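3. Materials and Station Layout

3.1 The packing table

The layout study was carried out at a single scanning table of the type used for low-volume parcel packing. The table was fitted out in February by Hatsue Mizuno and Samer Qudah following the Gremum arrangement, in which the item source, the transfer tray and the scanning pad are placed side by side and the work moves from left to right. The variable of interest was the position and condition of the sack at the left end, which earlier layout work has treated as a fixed input.

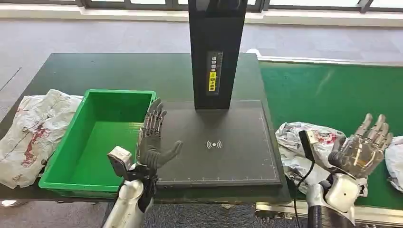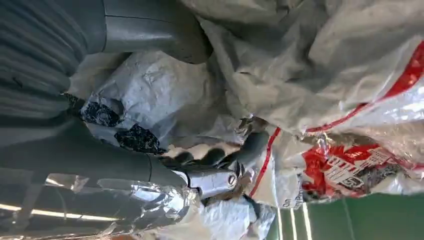
Figure 2. The scanning table (first image), with the green tray to the left of the pad and a white plastic bag with red printing at the table edge; close view of creased white woven sack material with a red printed stripe (second image).

The scanning station consists of a black rectangular column standing on a large dark gray pad. The pad carries a fine white measuring scale along two of its edges and a wireless-signal icon in its center. In our procedure the icon served as the placement target: items were set down on it with the longest side parallel to the lower scale. The scale was used only for alignment, and no dimensions were recorded from it. A black handheld scanner was kept at the right of the station as a second means of reading items that the column did not register.

The transfer tray is a bright green plastic tray with raised ribbed sides and a flat floor. Trays of other colors were available. Green was retained throughout so that changes in tray contrast would not be confounded with changes in sack position. The tray was to be empty at the start of each cycle. A cycle began when the first item left the sack and ended when the last item of the batch had been scanned and removed from the pad.

3.2 Sack conditions

Soft packaging presents a different access problem from rigid bins. The opening of a bin has a fixed outline, while that of a sack depends on fill level, on the stiffness of the material, and on how the upper part has been folded or has fallen. Woven plastic material is intermediate in this respect. It holds a large fold for some time after being released but does not stand unsupported once the contents drop below the fold line. Thin plastic film holds almost no shape and tends to close over the items beneath it.

Two sack conditions were compared. In the draped condition, the material was left as it fell, with part of it lying on the table and the remainder hanging over the left edge. In the cuffed condition, the mouth was turned outward before each batch to form a double-thickness rim. Cuffing followed the Huerta procedure with one change: the cuff was made once per batch and was not renewed between items. The original procedure calls for renewal whenever the rim collapses, but this would have introduced an irregular pause that could not be separated from the retrieval time.

Each condition was run for 40 batches. The order of conditions was alternated in blocks, and the sack was replaced at the start of every block to limit the effect of accumulated creasing. Creasing was nevertheless considerable in both conditions. Woven material that has been repeatedly gathered develops permanent fold lines, and these then determine where the sack bends on later handling. We return to this point in Section 5.

3.3 Item set

The item set comprised 100 small packaged goods drawn from the Gedeck reference list. Items longer than the tray floor were excluded, as were items with labels wrapped around a corner. The set included both boxed goods and goods in flexible pouches. Pouches were expected to be the more difficult class in the draped condition, given that a pouch lying against loose sack material offers little edge to separate the two. No item was heavier than could be supported by the tray when the tray was lifted by one side.

Items were loaded into the sack by Noura Khasawneh from a randomized list. Loading was done away from the table. The sack was then brought to the left end and released, with no further arrangement in the draped condition.

3.4 Measures

Three intervals were recorded for each item: retrieval, from first contact with the sack to release in the tray; transfer, from the tray to the pad; and scan, from placement on the pad to a successful read. Where the column failed to read an item and the handheld scanner was used, the additional time was assigned to the scan interval and the event was flagged. Intervals were coded by Suha Hamdan, and a subset was coded again by Hubert Wallner using the Cuvo timing sheet. Disagreements were resolved by discussion, with the longer value retained where no agreement was reached.

Two further events were noted without timing. A snag was recorded when sack material was lifted together with an item. An intrusion was recorded when any part of the sack crossed the near or right side of the tray. Intrusions were included after pilot work in which loose material shifted toward the tray during retrieval and had to be pushed back before the item could be released.

3.5 Clearance

Clearance between the sack and the tray was treated as a nominal setting. The tray was positioned against the left side of the pad, and the sack was released so that its nearest fold lay about 35 mm from the tray. This value could not be held constant within a batch. As the contents are removed, the weight holding the material on the table decreases and the hanging portion draws the rest toward the edge. Clearance was therefore set at the start of each batch only, and batches were not interrupted to correct it.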